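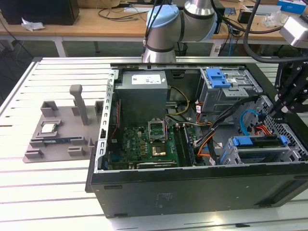

4 min read

Fault report: unplanned stop during CPU pick, Wevotstead cell

Sep 29, 2018

The task was to place a CPU in the socket of a Dell desktop tower with the side panel off, then seat a RAM stick. Both parts are picked from a 3D-printed fixture to the left of the case. The arms run the Farías motion script, which our group took over in August.

On run 9 the arm stopped above the fixture with a force limit error. The limit was set to 15 N. The log shows a peak of 50 N in the vertical axis, 1245 ms after the approach move began. The controller cut motion as designed, but the gripper kept its closing force and had to be released by hand from the pendant.

The cause was a wrong tool length. The fingers had been changed the day before and the old value was still in the script - the tool tip was lower than the software assumed. No damage was found on the chip or the socket contacts.

Two changes were made. The script now refuses to start until the tool length is confirmed, and the gripper opens to a safe width after a force stop only if it holds no part. The retention bracket must be raised before each run, as before. The second change has not yet been tested with the RAM stick.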